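4. Comparing finger sets on the hand-held Grirach

By this point you have a charged grip, a camera that wakes up when you squeeze the trigger, and a case full of fingers you are itching to try. Good! This section takes you through a side-by-side comparison of two finger sets: the Trindside (flat pads, stiff) and the Hamdan (ribbed pads, a little give). The same steps work for fingers you print yourself, and we would love to see what people come up with.

Set aside an afternoon the first time. Once you know the routine it goes much faster, and swapping sets becomes the easy part.

4.1 Before you start

You need:
- the Grirach grip with its camera mounted
- two finger sets, with the screws that came in the same bag
- the 2 mm hex key
- one light, firm block with square sides, small enough to fit between the open fingers
- a plain table with room to walk up to it from one side
- the Mavarari recorder software, version 234 or later

Earlier builds of Mavarari will record just fine, but they save both sets under one name and you will spend the evening sorting clips by hand.

Note: Start with a plain block. It is tempting to go straight for the spoons and the stuffed animals (we did), but an odd shape hides small differences between fingers, and small differences are what you want to see at this stage.

4.2 Fitting the first set

1. Turn the grip off and lay it on its side with the camera facing away from you.

2. Open the jaw by hand until it stops. It should move smoothly the whole way. If it catches, go back to section 3.4 and clean the rail.

3. Slide the left finger onto its carriage, then the right. The sets are marked on the inner face, and the two fingers of a set are not interchangeable.

4. Put in both screws on each side and turn them until they just touch. Close the jaw so the pads meet, let them settle flat against each other, and only then tighten.

Caution: Stop as soon as the screw feels firm. Printed parts crack along the layers, and a cracked finger can look perfectly healthy until it lets go of something.

5. Turn the grip on and squeeze the trigger slowly three times. Watch the live view as you do it. Both fingers should travel the same distance and meet near the middle of the picture.

4.3 Setting the camera

The wide lens sees a lot more than your eye does when you look along the grip, and it takes a little getting used to. Parts of the finger mounts will show at the bottom corners. Leave them there – they give you a fixed reference when you line up clips later.

1. In Mavarari, open Camera and switch exposure from Auto to Hold.

2. Point the grip at the table from your usual starting distance and press Set. The value that comes up depends on your room. Ours landed on 2,154 with one lamp on and the blinds down.

3. Write that value in the notes field and use it for both finger sets. If someone opens the blinds halfway through, begin that set again.

Note: A white table gives you a beautifully clean background, but it can push the exposure so low that everything past the table goes black. That does no harm in a grasp test. If you need to see the room as well, try a gray cloth.

4.4 Recording the runs

1. Name the session after the finger set, using nothing but letters. Mavarari adds the run number itself.

2. Place the block upright near the far side of the table, a full hand's width in from the border.

3. Stand at the near side with the jaw fully open and hold still until the recorder beeps.

4. Move forward at an even pace. Keep the block between the fingers and keep the grip at the same tilt all the way in.

5. Close, lift to the height of your elbow, hold through the second beep, and set the block down again.

6. Press Keep or Drop straight away. Drop is for runs where you bumped the table or lost your footing. A block that slips out is a result, so keep it.

Repeat until your hand gets tired, take a break, then swap to the other set and go through 4.2 again from the top. Our own comparison library has passed 3,000 kept runs, and we still find it fun to watch two sets play back together. The ribbed pads forgive a crooked approach in a way that surprised us, while the stiff ones put the block down much more neatly.

Caution: Keep loose hair, sleeves and cables away from the jaw. The trigger is direct, with no soft stop, and it closes as fast as you squeeze.

4.5 Checking the approach view

1. Open any kept run and pause it before the fingers begin to close.

2. Look for a clear gap between the fingers, with the block ahead and the tabletop visible on both sides of it. If one finger covers the block, the grip was rolled too far; drop the run and repeat it.

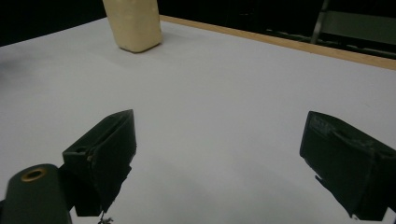 3. Step forward to the moment of contact and note which pad touches first. Save your note with the run, then open the matching run from the other set.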